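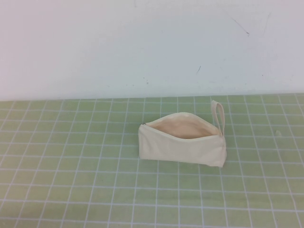

Cream canvas zipper pouch with wrist strap, on a gridded cutting mat.

How to Sew a Flat-Bottomed Canvas Zipper Pouch
Derudon Textile Workshop – Instruction Sheet 14
Prepared by Ottavio Gentile
Revised 1 July 2024

This instruction sheet is issued to participants in the introductory sewing course. It covers the cutting, assembly and finishing of a small unlined pouch with a top zipper and a wrist strap at one end. Participants should have completed the straight seam and zigzag exercises before beginning.

The pouch is made from a single piece of canvas folded at the base. The flat bottom is formed by stitching across the lower corners. The same construction can be used for larger pieces, and a table of alternative sizes is kept in the pattern binder.

Materials

Unbleached cotton canvas, medium weight: one piece 10 inches wide by 13 inches long for the body
Same canvas: one strip 2 inches wide by 14 inches long for the strap
One closed-end zipper with metal pull, 10 inches or longer
All-purpose polyester thread in a matching color
Sewing machine needle, size 90/14 or 100/16
Zipper foot
Rotary cutter, clear ruler and cutting mat
Fabric clips or pins
Seam ripper, small scissors and pressing cloth

Canvas from the Nitmont bolts in the supply room has not been preshrunk. If the finished pouch is to be washed, launder and iron the fabric before cutting. Participants who supply their own canvas should check that two folded layers pass easily under the presser foot.

Cutting

1. Press the canvas flat with a hot, dry iron. Remove any fold line left by the bolt.

2. Place the canvas on the cutting mat and align one finished edge with a printed grid line. Lay the ruler over the fabric and trim the adjoining edge so that the corner is square.

3. Cut the body piece and the strap piece. Keep the ruler hand well clear of the blade, and close the rotary cutter each time it is set down.

4. Finish all four edges of the body piece with a zigzag stitch or overlock. Canvas frays quickly, and an unlined pouch leaves its seam allowances exposed.

Making the strap

5. Fold the strap strip in half lengthwise and press. Open it, fold both long edges to the center crease, and fold in half again. The strip should now measure one half inch in width. Press firmly.

6. Stitch along both long sides, one eighth of an inch from the edge. The first inch can be difficult to feed. Hold the thread tails behind the needle and draw them back gently as the machine starts.

7. Bring the two short ends together to form a loop, without twisting, and baste them side by side or stacked. A stacked join is narrower but considerably thicker. Beginners are advised to place the ends side by side.

Attaching the zipper

8. Place the body piece right side up. Lay the zipper face down along one 10-inch edge, with the zipper tape even with the edge of the canvas. Clip in place.

9. Fit the zipper foot and sew one quarter inch from the edge. When the needle approaches the pull, stop with the needle down, raise the foot, move the pull past the foot and continue.

10. Fold the canvas away from the zipper, press through a cloth and topstitch one eighth of an inch from the fold.

11. Bring the opposite 10-inch edge up to the free side of the zipper tape, right sides together, and repeat. The work now forms a tube. Open the zipper fully before topstitching the second side and keep the remaining canvas clear of the needle.

Closing the sides

12. Turn the tube wrong side out. Center the zipper at the top for a pouch that opens along its upper edge, and crease the base directly opposite.

13. Open the zipper at least halfway. The pouch is turned through this opening once the sides are sewn – a closed zipper at this stage means unpicking a seam.

14. Insert the strap loop inside the pouch at one end, close to the zipper, with its raw ends even with the side edge. On the workshop pattern the strap is placed at the end opposite the closed position of the pull.

15. Sew both sides with a three-eighths-inch seam allowance. Cross the zipper slowly, turning the handwheel by hand where necessary. Go over the strap end three times. Trim the excess zipper tape to match the seam allowance.

Forming the flat bottom

16. At one lower corner, pull the front and back apart until the side seam lies directly over the base crease and the corner forms a triangle. Measure one inch from the point along the seam and draw a line across, at right angles to it.

17. Stitch on the line, backstitching at each end. Trim one quarter inch outside the stitching and finish the raw edge. Repeat at the other corner, and compare the two before trimming.

18. Turn the pouch right side out through the zipper. Ease out the corners with a blunt point turner. Scissors should not be used for this purpose.

Finishing and inspection

Steam the pouch lightly and shape it by hand. Canvas of this weight will retain gentle folds across the front panel, and these are acceptable. Before submitting the work, check the following:

The zipper runs its full length without catching on thread or canvas.
The strap does not shift when pulled firmly.
The pouch rests steadily on its base.
No raw edge is visible at the ends of the zipper.

Common faults

Bunching beside the strap. Several layers meet in the seam at this point and some gathering is usual. If it is pronounced, open the seam for one inch, trim the strap ends at staggered lengths and resew.

One corner rounder than the other. The corner may not have been turned out fully, or the two lines in step 16 may differ in length. Use the point turner first, then measure.

Wavy zipper. The canvas was stretched while being sewn. Remove the topstitching, press, and sew again with a stitch length of 3 millimeters.

Participants continuing to the Helmont lined pouch in December should retain their cut measurements, as the lining is drafted from the same body piece.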